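Cikus Bath Towel in Lavender: Review After Two Months

I bought two of the Cikus bath towels in July to replace a set that had gone thin in the middle. They came folded in a paper band, and I washed them once before using them, as the care tag says to. I have now put both through 17 washes and can say how they hold up.

Absorbency
The first few uses were disappointing. The towel pushed water around on my arms and I had to go over my back twice. By the fourth wash that had cleared up. It now dries me in one pass and still has a dry end left for my hair. Skip the fabric softener. I used it once and the towel went back to how it was out of the box.

Weight and drying time
On my kitchen scale one towel came to 459 grams. My old Ngau towel was 331 grams, so there is a difference when you lift a wet one off the hook. Hung over a rail in a bathroom with no window, the Cikus was still damp at the hem the next morning. The Ngau never was. If you have a dryer it doesn't matter much. Mine needs one full cycle on medium.

Lint
There was a lot of it at the start. The filter was full after washes one and two, and I found purple fuzz on a black T-shirt that I should have kept out of the load. It tapered off after the fifth wash. There is still a little.

Color
The lavender is on the gray side, more than the picture on the store page suggests. It has faded slightly along the fold lines, and you have to hold it next to the unused washcloth to see it. My wife says it goes with the floral bedspread. I have no opinion on that.

Folding
A thick towel makes a thick stack. Three folds the long way and then in half gives a bundle that just fits my closet shelf. Folding it on the bed is easier than doing it standing up, though the cloth bunches and you have to shake it out flat first.
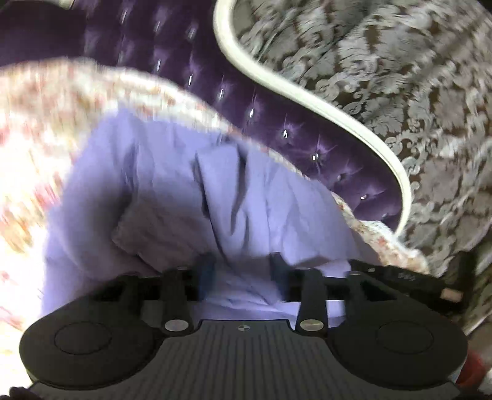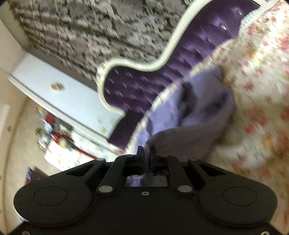

Kayode Okonkwo
Home and Laundry Reviewer

Stitching
No loose threads on the long sides. One corner of the second towel has a pulled loop, which I cut off with nail scissors. It has not run.

I would buy them again for a house with a dryer. For a small bathroom and a drying rail, get the lighter one. Four out of five.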